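Hand-held Gripper Trials: Frequently Asked Questions
Last updated July 30, 2025

What is being compared?
Two hand-held grippers, the Vetel and the Gough. Both are worked by hand and both carry a camera that looks down over the fingers. We are trying them side by side at Drallcombe before we order a full set for the Cernness site.

Which one should I sign out?
Take the Vetel if you are new. The trigger is lighter and it opens wider. The Gough closes with more force and suits bottles, tins and anything with a handle.

How many recordings do you have so far?
1,000 usable ones: 527 with the Vetel and 473 with the Gough. We want the two closer to even, so please take the Gough if both are free.

Why do some recordings get rejected?
Mostly the camera mount. If it has slipped, the fingertips drift in the picture and the file can't be used. Tighten the mount before each session and compare your first few seconds with the reference clip in the shared folder. In February we lost 23 recordings in one afternoon to a single loose bolt.

Do I need to calibrate every time?
Yes. Open and close the fingers fully five times with the camera running, then start the task. It takes less than a minute. If you swap fingers, do it again.

Can I use my own objects?
Yes, as long as they fit between the fingers at full opening and weigh no more than a full one-liter bottle. No glass and no knives.

Does it have to be a tidy table?
No. We want ordinary rooms with things left where they are.

How hard should I squeeze?

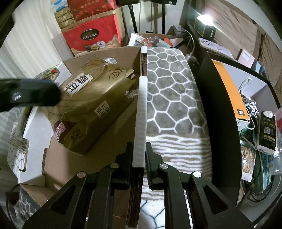

Grip force is the setting people get wrong most often, and the two tools feel different in the hand. Squeeze until the object stops turning, then hold there. Packing material is a good thing to practice on. Take a strip of corrugated cardboard with a foam pad along its face, held upright between the two fingers with the layered edge toward the camera. Check the edge after you let go, and if it is crushed, use less pressure on the next try. Do the same with a soft pack of tissues before moving on to tins.

The fingers don't close evenly. Is it broken?
Probably not. Check the screws on both linkages first. If one arm still lags, put a red tag on the tool and leave it on the repair shelf. Don't take the linkage apart yourself.

Will the results carry over to the robot arm?
That is the second half of the trial. Each gripper has a matching motor-driven version, and we will run the same tasks on the arm with both. No results yet.

Who do I ask about problems?
Haf Landeg, room 502. Bring the tool and the memory card with you.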